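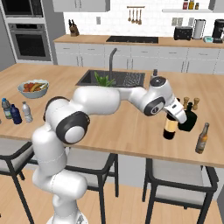 What an Appraisal Gap Means for Buyers: A Talk With Hsiu-ying Liao

Hsiu-ying Liao has worked with home buyers in Skorkari long enough to know which phone call they dread. The offer has been accepted, the inspection went fine, and then the lender's appraisal comes back lower than the price on the contract.

"People think the deal is dead," Liao said. "Usually it isn't, but you have a few days to decide what to do, and those days go fast."

Liao is a buyer's agent with Vutach Homes. We spoke in June at the office on Zornen Street, at the end of what she called a busy spring.

An appraisal gap is the difference between what the buyer agreed to pay and what the appraiser says the house is worth. The lender bases the loan on the lower number. If the gap is small, many buyers cover it in cash. Liao had one couple this year whose appraisal came in $3,000 short.

"They had it in savings and they wrote the check," she said. "They'd already lost 2 houses and they didn't want to start over."

Larger gaps take more work. She goes back to the listing agent first and asks for a price cut, and she sends the appraisal along with the request. Some sellers agree to the full amount. More often the two sides split it.

"A seller who has already signed for the next place is easier to talk to," Liao said. "A seller with a backup offer might just say no."

Buyers can also ask the lender to review the report. Liao only suggests this when she can point to a mistake. In the Shaikh neighborhood, an appraiser listed a house at 913 square feet and left out a finished addition. The lender sent the report back and the value was corrected.

"You need something on paper," she said. "Telling them the kitchen is nice won't do it."

I asked about waiving the appraisal contingency, which some buyers do to make an offer stand out. Liao said she goes over it line by line with clients before they sign anything.

"Without it, you could lose your earnest money if you can't close," she said. "Know how much cash you have. Leave out what your uncle might lend you."

She prefers a clause that caps how much of a gap the buyer will cover, so the seller gets some comfort and the buyer has a limit. She also tells clients to ask the lender how soon the appraisal can be ordered, and to read the full report when it arrives.

"It's their copy," Liao said. "I've had clients find errors I missed."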